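Ticket 3647 - gripper comparison, grocery bench, basket + produce tasks
Opened by: Adom Frimpong
Assigned: Gervásio Bastos
Status: open, waiting on parts
Opened Jan 1, 2018

Summary

Two-finger Jaber grippers vs the Hitusmont four-finger hands. Same basket, same produce stand, same script. Want to know which one goes on the Lirkurton job in July. Logging as I go, sorry for the mess.

Entry 1 - Jaber, two-finger

Controller on 6.26, stock gains. Right side on the basket rim, left side doing the yellow bag.

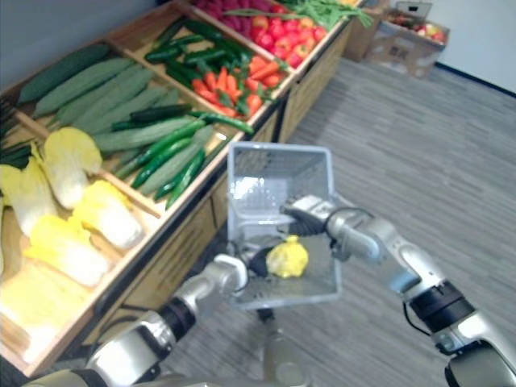

Rim grip is a point contact more or less, so any push from the left arm turns into a twist at the right wrist. Log shows torque warnings on right joint 6 every time the left closes. No faults, only warnings. Dropped the closing speed by half and they went away, but then the cycle is too slow for what Lirkurton wants.

Also the cable on the right forearm. Loop is too long, going to snag sooner or later. Gervásio pls re-tie before anyone runs the wide sweep.

Cucumbers not tried yet with this one. The small ones are going to be a pain with those fingers, my guess.

Entry 2 - Hitusmont hand, handle carry

Swapped hands, re-zeroed, reloaded the tool file. First attempt failed right away:

ERR 446 tool mass mismatch

Old Jaber mass was still in the controller. Fixed by hand, rebooted, fine. The tool swap screen says "saved" when it hasn't saved anything - known Plaltus bug? Please check.

After that, empty basket by the handle, power grasp over the bar.

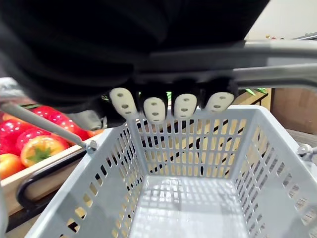
Entry 3 - finger current while holding

Idle current on the index channel is higher than the other three with the same grip command. Could be the tendon, could be where the bar sits in the fingers. Moved the grasp target toward the palm and index came down some. Not enough.

Re-ran finger calibration twice. Second pass gave different offsets from the first, which I don't like. Saved both files in the ticket folder, use the second.

Wrist camera on this hand: exposure hunts when the arm goes past the stand. Locked it. Detection better after that.

Entry 4 - floor pick, carrot

Not in the original plan but Lirkurton asked if it can reach the floor, so. Sleeved hand, carrot on the carpet by the stand panels.
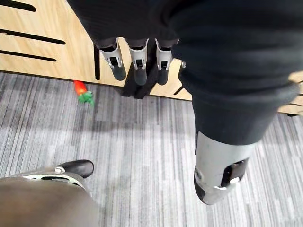

Planner keeps refusing the low approach. It wants a clearance between thumb and floor that we can't give it and still get under anything that small. Collision model for the thumb is the fat one from the first release. Hand edited it thinner, planner now returns a path, haven't signed off on running it at full speed.

Second problem, the knit sleeve. It bunches at the base of the thumb. Does it eat into thumb travel? Don't know. Need a run with the sleeve off to compare. And someone should check the foot keep-out zone while they're in there, default box looks way too small to me.

For what it's worth the Jaber would get into that gap easier. Thinner at the tip.

Entry 5 - reply from Gervásio

Cable re-tied. Tool swap bug confirmed - it writes the name and skips the mass. Workaround: enter the mass first, then pick the tool, then save. Sent it on to Plaltus.

On the index current, try the handle grasp again with a light load in the basket and wrist camera on. If the bar rolls in the fingers you'll see the pads shift against the rim. Use one cabbage piece, nothing heavier till we know.

Entry 6 - light load check

Did that, napa leaf in the basket, hand on the bar, exposure still locked.

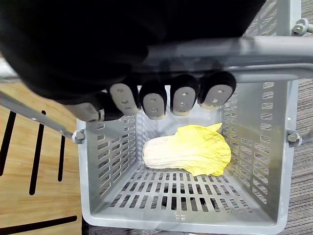 Open items

Thumb collision model - need a real one from Hitusmont, my edit is a guess
Sleeve off run, same floor pick
Calibration offsets, why do they differ (Gervásio)
Jaber on the small cucumbers
Index current with a heavier load, after the calibration thing is sorted
Tool swap fix, waiting on Plaltus

Leaning Hitusmont for anything with a handle, Jaber for floor and tight spots. Not closing this untill the cucumber runs are in.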